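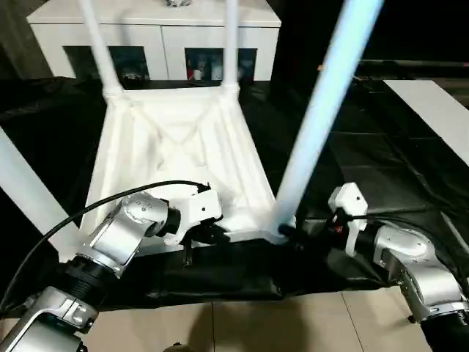
The Banley student robotics club resumed in December with its furniture assembly project, coordinated by Josée Lachance. Members work in pairs – one at the controls, one keeping the written log – and change places after 40 minutes. The present task concerns the fitting of legs, with both arms in use.

Entries for the Loneck round must be registered under team number 3253. The log now stands at 109 pages and will be submitted with the entry.

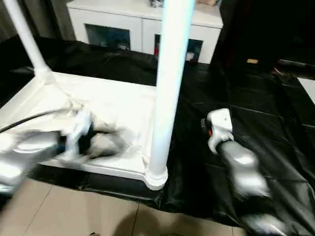 May new members join before the Loneck round?

New members are welcome at any point in the term, though they will keep the log for 2 sessions before taking the controls.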